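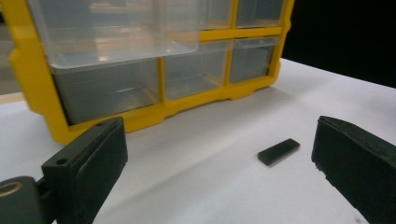
About Misora Tea

Misora is a loose leaf tea company in Ukovcombe. We buy from small growers, blend in our own workroom and sell to cafes, restaurants and home drinkers.

We started with two black teas and a market stall. The range now covers 30 teas, including oolongs, greens and a few caffeine-free herbals. Our best seller is Tagle, a malty breakfast blend that takes milk well.

Wholesale

We supply about 100 cafes and restaurants. Staff training in brewing times and water temperature is included with a first order. The minimum wholesale order is 7 kg, in any mix of flavours.

Visiting

The Nalel tasting room is next to the workroom and opens at 10 am. It closes for stocktake in April. Groups need to book ahead.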